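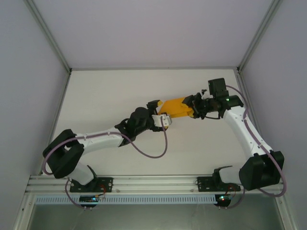 Two-arm cell, left arm losing its cable every other shift

mossgate
Hello all, first proper post here after lurking for ages. I look after a small two-arm cell at work (everyone calls it Hisa, long story) that handles little yellow-orange folded cartons. Both arms sit on the one ali rail, a controller board hanging under each. Lovely thing when it behaves! But the left arm keeps dropping off the bus, always when the wrist is turned right in towards the middle. I reseat the plug at the board, it comes back, and then off it goes again. It was fine until I re-ran the cables in March. The log says 432 dropouts since then, which made me feel a bit sick.

pellow_r
Cable's too short past the elbow, I'd bet lunch on it. How much slack have you left at the wrist?

mossgate
A fair loop, I thought. I'll get a picture up, hang on. 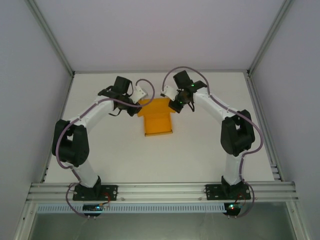

Both arms over the table with a carton between them. Purple cables are the ones I re-ran.

pellow_r
OK, so not short at the wrist. I'd still look at the elbow. Going round the outside of the joint like that, it gets pulled every time the arm reaches in, and all that pull ends up at the plug.

Ouazzani
Disagree with pellow. I've run mine round the outside for years and never lost a plug. I'd swap the two boards over first. If the fault moves to the right arm you've got your answer in ten minutes, and you haven't cut a single tie.

pellow_r
Ten minutes if you remember to swap the IDs as well :)

Ouazzani
Well yes. Obviously do that.

Arsalan Warraich
Before anybody swaps anything – is there a clamp where the cable leaves the board? If the plug is taking the weight of the cable it'll work itself out whichever way you go round the elbow. I had this on our Jovard cell. I put a saddle clip on the rail by each base plate, left a finger's width of slack between clip and plug, and that was that. Check the little red power leads while you're under there too, they're easy to nudge.

mossgate
No clamp, no. There was one on the old run and I never put it back (I know, I know). Boards first or clip first?

Arsalan Warraich
Clip. It's 2 screws.

Ouazzani
Boards! If you fit the clip and it goes quiet for a week you still won't know whether the board is dodgy.

mossgate
Right, did both on Wednesday, in Ouazzani's order to keep the peace. Swapped the boards and the IDs, and the fault stayed on the left, so the board's in the clear. Then I fitted clips on both sides and moved the left arm slowly through its full reach by hand with the power off, watching the plug. It doesn't shift now. It's done 2,423 cycles since with one dropout, and that was me leaning on the cable duct.

pellow_r
Still think you want to look at that elbow.

mossgate
I will, next time it's stopped for a clean! Does anyone know if the Jetitent sleeving is bendy enough to go round a joint that tight, or does it go stiff?

Ouazzani
Goes stiff. Get the braided stuff.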